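Chapter 4
Where Examples Come From

In Chapter 3 we treated the training set as a given: a folder of recordings, already labeled, waiting for us. Now we get to fill that folder, and for many readers this will be the best part of the course. You take hold of the controls, the arms move with you, and every motion you make becomes something a machine can learn from.

Our running case is the Zernstead pillow set, a collection of 668 recordings of one household chore: tidying pillows on and around a seat. Two arms share the work. It sounds like a small job, and that is exactly why we like it. A pillow has no fixed shape. It sags, folds and slides, so an arm that grips it by a corner has to cope with whatever the rest of it does.
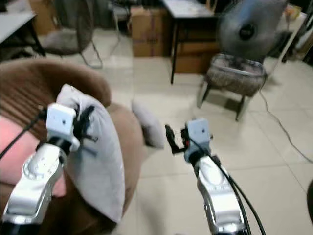 4.1 What counts as one example?

An example, or episode, is one full try at a task, from the first motion to the last. It holds the camera views, the position of every joint, and the opening of each gripper, all stamped with the same clock. In the Zernstead set these are saved 20 times a second. A pillow episode lasts roughly half a minute, which already gives you hundreds of moments to learn from – and you have only tidied once!

The views do different jobs. A camera up high shows where the furniture is and how the arms stand in relation to it. A camera near the gripper shows the fingers and whatever lies just past them.

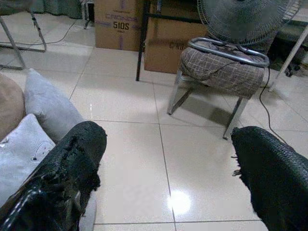

Variety matters just as much as quantity. If the pillows always start in the same spot, the learner may simply memorize a path through the air. Move them between episodes. Swap the order. Start with the arms a little off. Of the 668 recordings, 466 went into training, and the rest were held back for testing, which we take up in Section 4.5.

Before reading on, write down 2 ways you would change the starting layout of a pillow task in your own living room. Keep the list, as you will need it for the Brendovden exercise at the end of the chapter.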